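4.2 Where the old desktops end up

We expected the household interviews to be dull on the subject of storage, and they were anything but! Of the 164 households we visited in Tolberg and Breden, most kept at least one desktop computer that had not been switched on in over a year. People led us up attic ladders and behind furnaces to show them off, and many could still recall what the machine had cost and what they had used it for first.

The full inventory came to 1,218 stored devices. Phones made up the largest share, but the desktops were by far the most interesting group, as owners had often borrowed parts from one to mend another. A memory stick would go to a cousin, a drive would move to the next computer, and the tower stayed put on its shelf. Godoy (Section 2) calls this "slow harvesting," and the term fits our material beautifully.

Slow harvesting matters for any estimate of reuse value. A tower counted from the outside looks like a whole computer, and earlier surveys recorded it as one. We opened every tower whose owner agreed, and logged the processor, memory, drives and expansion cards one by one. The processor was the part that owners were least sure about – several had no idea whether theirs was still in place (Figure 11). 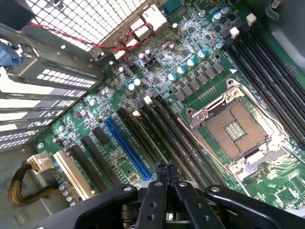
Figure 11. Motherboard in an open tower case. The CPU socket has no processor installed.

4.3 Reasons for keeping

Jussara Godoy coded the interview transcripts into 15 reasons for keeping a device. Old photos and letters on the drive came up again and again, often told with great affection. Worry about private data was common too, and it was stronger in Breden, where the nearest collection point is across the river. We take up the effect of distance in Section 5.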